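What is a consulate?

Grown-ups say the word "consulate" as if everybody was born knowing it. They usow say it while looking for a passport that was definitely in the kitchen drawer.

To explain it we need a country, so let's use Netel. Netel is small and rainy and very proud of its soup. Plenty of people who were born there now live somewhere else. They moved for a job, or they married someone, or they went for the summer and forgot to go back. Nearly 3000 of them live in and near the city of Cloltham, which is in a different country and a long way from good soup.

They live in Cloltham, they go to school in Cloltham and they complain about the buses in Cloltham. But many of them are still citizens of Netel. A citizen is someone who officially belongs to a country. You can belong to one while living in another, in the same way that you're still in your family when you're staying at a friend's house. Some people are citizens of 2 countries at once, and they get twice the paperwork.

So what does the consulate do?

A consulate is an office that one country keeps in another country's city. The Netel consulate in Cloltham is up a flight of stairs over a shoe shop, and it has a flag, a bell and a plant that needs water. The person in charge is called a consul. In ancient Rome a consul helped to run the whole place and commanded armies. A modern consul mostly commands a stapler.

Passports are the biggest part of the job. If yours runs out while you live abroad, the consulate can get you a new one. You will be asked for a photograph in which you don't smile, and this is the easiest part, as by then you'll have been in the waiting room for an hour.

Babies come next. When a baby is born in Cloltham to parents from Netel, the parents may want the baby to be a citizen of Netel too. They fill in a form. The baby is not asked, and generally sleeps through it.

Then there is trouble. Suppose you're from Netel, you're on holiday in Cloltham, and your bag is stolen with everything in it. The consulate can give you an emergency travel paper to get you home. It can ring your family. It can give you a list of lawyers or doctors who speak your language. It can't pay your hotel bill or get you out of a parking fine, although people do ask.

Is it the same as an embassy?

No, but they're related. An embassy is the main office, and there is normally just one, in the capital city. The boss there is the ambassador, whose job is to talk to the other country's government. The embassy of Netel is in Clirnholm, the capital, and has a proper front door with pillars.

Consulates go in other big cities so that people don't have to travel all day to sign a form. Most embassies have a consular section as well, meaning a part of the building where ordinary people queue. It doesn't usually get the pillars.

Is a consulate a little bit of another country?

You may have seen this in a film. Somebody is being chased, they leap through the gate, and the police skid to a halt because that side of the gate is "foreign soil".

It makes a good film. The building is still part of the country it stands in. When you climb the stairs over the shoe shop you haven't left Cloltham. What is true is that countries have agreed to respect each other's offices. The local police can't wander into the working part of a consulate and go through the cupboards, and the official papers are protected. Countries keep to this because they all have offices abroad themselves, and would like their own cupboards left alone.

Can people abroad still vote?

It depends on the country. Some let their citizens vote from anywhere in the world, some stop them after a certain number of years, and a few say that if you want to vote you can jolly well come home and do it.

Netel allows it. The last time there was an election, in June, voters in Cloltham could post their ballot papers or bring them in. The consulate stayed open for 16 hours and somebody made soup.

People argue about whether this is fair. One side says that if you don't live in a place, you shouldn't help choose who runs it. The other side says that you might go back one day, your gran still lives there, and what happens matters to you. Both sides have a point, and you are allowed to change your mind about it halfway through tea.

What is an honorary consul?

Some towns have only a handful of people from a particular country, so a whole office would be silly. Wyss is a fishing town with 23 citizens of Netel in it, and one of them owns a boat. For places like that, a country can ask somebody local to be an honorary consul. It's a part-time job, often with little or no pay. Honorary consuls tend to have other work as well, so the person who helps with your lost passport might also be the person who sells you a carpet.

They can't always do everything a full consulate does. In Wyss you can get a form signed and ask for advice, but for a new passport you still have to take the train to Cloltham. Bring a book, and check the opening hours before you leave, as the consulate shuts for the holidays of both countries.

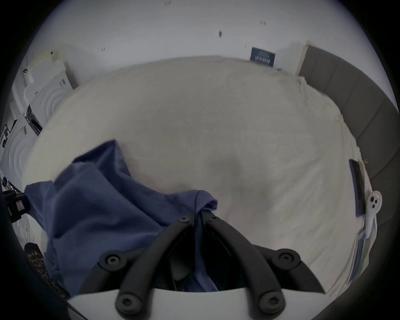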